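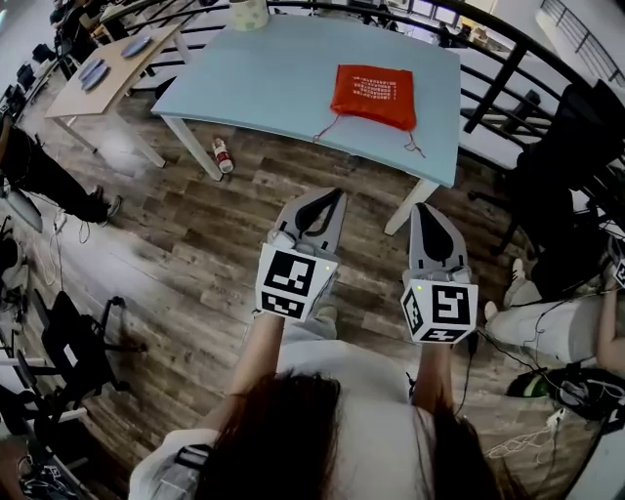 Red-orange drawstring pouch on the blue table, masking tape at the back.

Search Eler
people, posts, topics

Eliseo Meléndez
22nd December

OK it's pouch season and I have a whole thread in me. Look at that color! I've been wrapping presents in cloth drawstring bags for a few years now and I get more excited about it every winter, so please enjoy (or mute me, I'll understand).
3,415 likes

Eliseo Meléndez
First, the red-orange one up top. It's my favorite of the bunch. Flat little fabric thing, white characters printed in lines across it, thin red strings that go everywhere the second you put it down. I can't read the writing and I really want to, so if any of you can make it out from the photo, please tell me what I've been handing people!
98 replies

Eliseo Meléndez
It came to me with tea in it, from the Mendoza side of the family. I drank the tea in a week and kept the pouch. Best part of the gift, and it was very good tea.

Eliseo Meléndez
How I do it. Everything that's going out gets put on the blue table with the white legs, one present at a time, with the pouch I think it belongs in. Then I swap them all around, because my first guess is always a size too small.

Eliseo Meléndez
Lay the pouch flat before you try to fill it. Smooth it with your hand, pull the strings out straight, set the present on top. If you can see fabric all the way around with some to spare, you're good. If the present is hanging over the side, go up a size and don't argue with it. I have popped a seam arguing.

Eliseo Meléndez
Soft things are a dream in a pouch. Socks, scarves, a hat, those thick kitchen towels everybody secretly wants. Roll them up, slide them in, pull the strings, and you get this lovely fat little shape that looks like it took you an hour.

Eliseo Meléndez
Boxes are harder. The corners poke out and the top bunches up weird. I still do it with small ones, I just put the box in on its end so the flat side faces out and all the bunching happens at the top where the strings are.

Eliseo Meléndez
Books: put the spine at the bottom. Trust me on this. I did one open-side-down last year and the strings got in between the pages and my nephew opened it like he was landing a fish.
43 shares

Eliseo Meléndez
Now the masking tape. It has a permanent spot at the far edge of the table this time of year and I use it for labels. A strip of tape, a name in pen, stick it on the pouch, done. It's a nice plain beige so it goes with everything, and so far it has peeled off every fabric I've tried without leaving gunk.

Eliseo Meléndez
(Try it on the inside of the hem first if your pouch is something delicate like satin or velvet. I've only done it on ordinary fabric and I'd hate to be the reason your velvet got a bald patch.)

Eliseo Meléndez
Press down lightly, too. You want it to hold until the present is opened, you don't need it to survive a car wash.

Eliseo Meléndez
Somebody asked about knots. A bow! Always a bow! I used to do a double knot so nothing would fall out and then watched my aunt go at it with her teeth in front of the entire family. Pull the strings snug, one bow, tuck the long ends under.

Eliseo Meléndez
If the strings have slipped back inside the channel (they will), put a safety pin through the end of the string and inch it through from one side to the other. It's weirdly relaxing. I did three of them last night with the radio on and was sorry when I ran out.

Eliseo Meléndez
And if the end of the string is fraying, wrap a tiny bit of the tape around it and snip through the middle of the tape. Instant shoelace tip. I felt like a genius when I figured that out, and then my mother told me she'd been doing it since before I was born.
1,000 likes

Eliseo Meléndez
Where to find pouches: the back of your own closet. I mean it! Shoes come in them, sheets come in them, jewelry, tea, soap, fancy rice. Start saving in March like I do and you'll have a shoebox full by the time it gets cold. The rest of mine are from the scrap bin at Driken, the fabric place in Grultham, where the remnants are the right size for sewing your own.

Eliseo Meléndez
Sewing one is a straight line, a straight line, and a fold at the top for the string. My first was crooked as anything and I love it. It holds my spare buttons now.

Eliseo Meléndez
Do I get them back? Mostly! I don't ask. But the family has caught on and now they travel. There's a green corduroy one that has been to my cousin's, back to me, over to my sister's, and back to me again with fudge in it. I'm not washing the fudge smell out on purpose.

Eliseo Meléndez
The red-orange one is the one I can never quite part with. Every year I get it out, lay it flat, admire it, and end up picking something else. This year I'm doing it. It's going to my friend who just moved into her first apartment, with a set of measuring spoons inside, because she's been using a coffee mug for everything.

Eliseo Meléndez
Show me yours! Cloth bags, scarves, pillowcases, whatever you're wrapping in. I'll be here with the tape and a pen, still trying to decide if the corduroy is big enough for a teapot.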